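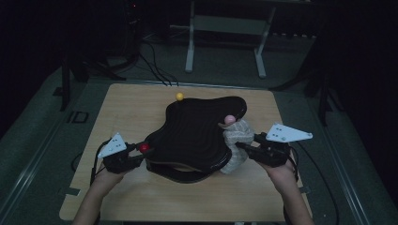

The black tray with the wavy edge, and three of the little coloured balls.

About us

Pokora began in a draughty room above a bakery, when Kwaku Opoku and Bence Fodor decided their town really ought to have somewhere to learn the accordion (and somewhere to play it badly without upsetting the neighbours!). There were 6 pupils that first March, sharing two instruments between them.

We now teach 33 pupils of all ages, from complete beginners to people coming back to it after half a lifetime away. Kwaku still takes the beginners, Bence runs the Falcão folk band, and Leonidas Nikolaidis joined us to look after repairs - he'll happily talk to you about reeds and bellows for as long as your tea stays warm, and often a good while longer.

Do come and try a lesson. We'll lend you an accordion and put the kettle on.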